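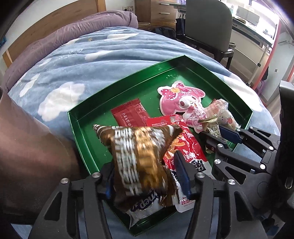 Notebook, 22/11/2024: snack tray, two grippers

Okay, long one today, so this is in the order I scribbled it and not in any sensible order.

The task is the snack tray again. Two hand-held grippers, one per hand, tray on the bed, pick a snack out of the pile, move it where the card says, go back for the next. It sounds like the easiest thing on the whole Nasenari list and I keep finding out it's the fussiest. I love it though! Of everything we've recorded since July, these are the clips I'd most like the policy to learn from, because every single wrapper behaves differently and you can't get away with one lazy grip.

Set-up notes first, while I remember them.

Tray goes on the comforter, long side toward me, and I sit with my leg right up against it. I tried kneeling on the floor for a couple of takes and my wrists ended up bent in a way that made the right gripper swing wide on every approach. Sitting is better. It also stops the tray from creeping, which it loves to do on anything soft (the comforter gives, the tray tips a hair, and everything slides to the low side while you're mid-reach). I want that in the data, a bit. I don't want it in every clip.

Soft surface was my choice this time. The Dorkelby set was all tabletops, hard and flat and level, and when we ran the first checkpoint on a tray sitting on a cushion it kept closing too high. So: beds, sofas, a folded blanket, whatever is lying around in a normal room. I made the bed before starting and that's all the tidying I did. Bags, chair, desk stuff, all left where it lives. We agreed on that back in July and I still think it's right.

Finger pads: the blue ones, both hands. I wiped them down before starting and again halfway through. They pick up a film from the glossy packaging and you can feel the difference when you squeeze. Please, everybody, write down when you wipe! I went back through the older logs looking for it and hardly anyone had (me included).

Now the grips, by type of wrapper.

Twisted ends. The brown package with the crinkly twisted end is my favorite thing in the tray. My instinct is to pinch the twist because it sticks up and it's easy to get hold of, but then the body of the package dangles and swings and you spend the whole carry waiting for it to settle. Much nicer to come down over the body and close with the pads on either side, twist pointing wherever it likes. I did a run of both kinds and tagged the twist-pinches separately, so if we decide they're bad habits we can drop them in one go.

Flat packets. The flat red one is the opposite problem. It lies dead flat on the bottom of the tray and the pads just skate over it. What works for me is pushing it gently toward the wall until an edge rides up, then closing on the edge. It's slow and it looks clumsy on playback and I think it's exactly what we want, because it's what a person does with two stiff fingers. Second option is holding one side with the left gripper and lifting with the right. I recorded plenty of each. Please don't trim the pushing part off the front of these clips, the pushing IS the clip.

Big soft bags. The larger red snack bag is easy to grab and terrible for everyone around it. Anything that's under it comes along, or gets flipped, or ends up wedged. I started out moving it first every time just to get it out of the way and then caught myself doing it. If the big bag always goes first, the model is going to learn "big bag goes first," and then what does it do with a tray that has none? So for the second half I shuffled the order with the cards and stuck to whatever they said, even when it was annoying.

Odd shapes. The pink bunny package is cut around the outline of the character, so there's no straight edge on it anywhere. Where you grab really matters. I found myself going for the widest part and turning my wrist a little to line up. This one got the most do-overs of anything today, and I'm keeping the do-overs. A miss followed by a second try with a better angle is worth more to me than a clean first grab. Tag for those is "retry," same as before, please don't invent a new one.

See-through stuff. The cellophane one with the little sheep and the strawberry on it is going to be a headache for whoever does the labeling. Clear film against a green tray, plus whatever the window is doing. I had the window behind everything and quite bright, and when I tilted the gripper the far side of the room washed out a bit. I thought about closing things up and decided no. People have windows.

Two-hand notes.

This was supposed to be the main point of the session and I nearly forgot it for the first stretch. The left hand was doing everything and the right one was just hovering like a spare. So I made myself a rule: if one gripper is holding something, the other one has to be touching something too. Press down on a neighbor so it doesn't get dragged out, or nudge the next one into a better spot, anything useful. It felt silly for a few minutes and then it started feeling really natural, like sorting laundry. The clips after that point are so much better, you can tell right away.

One thing to watch: when both grippers are down in the tray, they bump. It isn't a big tray. Twice I knocked the plates together hard enough to hear it. Nothing moved and I checked the screws on both afterward and they were all still tight, but I'd like us to add "check screws" to the start-of-day card anyway. The Parix pair worked itself loose over a week and we only caught it when the width readings started drifting.

Numbers, for the log.

Running total for the snack tray across everybody is now 1,867 clips. Of those, 699 have both hands doing something on purpose and not just in view. That second figure is the one I care about. I haven't filtered today's batch yet, so expect it to come down a little once I've gone through and thrown out the ones where I scratched my nose with a gripper in my hand (yes, really, and yes, it's very visible).

Things I threw out on the spot:

A clip where I started before the tracking light came on. Totally my fault.
A short run where the left trigger was sticking. Cleaned it, it was fine again.
One where I read the card wrong and moved the correct snack to the wrong side. I went back and forth on this one, since the motion itself is perfectly good. In the end I dropped it because the text line would have been a lie, and I'd rather not have a person fixing text lines by hand later.

Text lines. I've been writing these too long. "Pick up the brown twisted package near the front of the tray and place it to the left" is fine for me, but nobody talks to a machine like that. For the second half I switched to the short kind, "move the brown one left," and where two things could both be "the red one" I said something about size or shape, "the flat red one." I think we should have a mix. Carnegie was all long ones and it got weirdly literal about them, if you remember the whole business with the spoon.

Stuff about crumbs: there are some white specks in the tray up near the far wall. I noticed them partway in. I left them for the rest of the session so the clips would match, and I'll wipe the tray out before the next one. Put it in the notes field so the before and after don't get mixed up.

How it felt physically, because I know we said we'd keep track: fine for the first hour, sore at the base of the thumb after that. The grippers aren't heavy but you're holding them out in front of you and squeezing the whole time. I'd say about an hour is the limit for this task and then you should swap to something else. My late clips are noticeably slower. I marked where I think it starts, somebody else please look at it and tell me if you'd put the line in the same place. I'm not sure I trust myself on that.

Questions I don't have an answer for yet:

Do we want the snacks dumped in fresh between runs, or do we let the pile get thinner and thinner? I've been letting it thin out and then dumping. The last few grabs in a thin tray are so easy they're almost a different task. Might be worth weighting them down, or might be nice to have some easy ones in there, I go back and forth.

Does the glossy wall of the tray matter? The inside reflects whatever's near it, and I could see little smears of color moving along it when I brought the bag across. I'd like to try the same pile in a dull cardboard lid, same bed, same seat, and just see.

Should somebody left-handed do a full session? Everything in the snack set so far is from right-handed people, and I suspect we all have the same habits about which side we come in from. I only noticed because I was trying so hard to keep the right one busy today.

Next up: same tray, different blanket. Then the cardboard lid if I can find one close to the same size. Grippers are both on charge, cards are back in the envelope with the elastic band, and the snacks are in the cupboard over the sink with a sticky note on them. Please do not eat the bunny one, I don't have a spare.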